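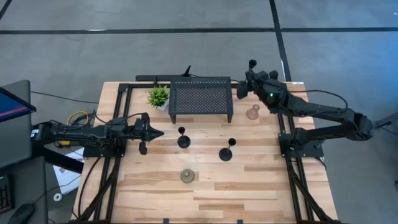

Two black robotic arms at a wooden table

Registering a place of worship in Gelemero: your questions

What changed in April?
The provincial assembly passed a law requiring every religious group in Gelemero to register its meeting place. Groups that already own a building must apply again.

Who has to apply?
Any group that meets more than once a month, including those using private homes. The Trerkdale district office puts the number of such groups at 614.

How many have been approved?
By Friday, June 25, 2021, the province had received 1,833 applications, many of them repeats, and approved 41. Most of those approved were in Irnberg.

Can a group meet while it waits?
The law says yes. In Trerkdale, police have told several house churches and one small mosque to stop until they hold a certificate.

What is the penalty?
A fine of up to 3,108 aliyu, the local currency. Owners who lend a room can be fined too.

Is there a right of appeal?
Yes, to the Irnberg court, within a month of refusal. The appeal must be made in writing and signed by two members.

Does the law affect religious schools?
Only if worship is held on the premises. Sunday classes for children are not mentioned, and district offices have given different answers.

Can I use this page in a newsletter?
Yes, please credit us and keep the wording as it is.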